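3.2 Floor Marking and Fixed Structures

The Pamstead room was laid out once, in December, and left unchanged until the last session on 2025-03-01. The floor is carpeted throughout. Positions on it were marked with adhesive tape, and a position counts as occupied in our records only when the item placed there stays inside its outline. Fixed structures were entered on the floor plan before any position was marked.
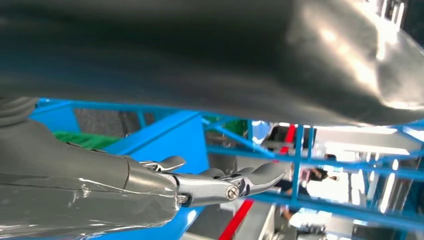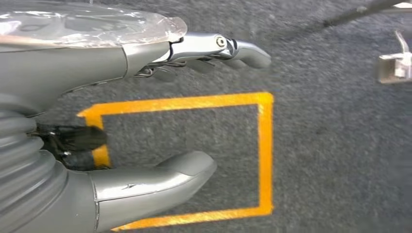
Figure 3. Two views from the Pamstead room: blue metal framework (first view) and an orange-yellow tape square on gray speckled carpet (second view).

Tape was preferred to paint or printed mats for practical reasons. It can be lifted and laid again without damage to the pile, and its color separates well from a gray ground. The drawback is wear. On speckled carpet the adhesive picks up fiber, and corners lift before the straight runs do. Lund replaced any side of a square with a lifted corner over its full length — patches were not allowed, as overlapping strips widen the line and shift the inner edge.

Squares were measured to the inner edge of the tape in all cases. Burnitz used the outer edge in an earlier layout, and the two sets of records cannot be compared without correction for tape width. We applied that correction to the 107 placements taken over from the earlier layout and to none of our own.

The framework was treated as fixed. Its bars served as reference lines for the plan, and distances to each square were taken from the nearest upright at floor level. Readings taken higher up proved less consistent and were dropped. Of the remaining readings, 12 were repeated by a second person, following the procedure in Jacobs. Disagreements were settled by measuring again, and the later value was kept — the earlier one remains in the log.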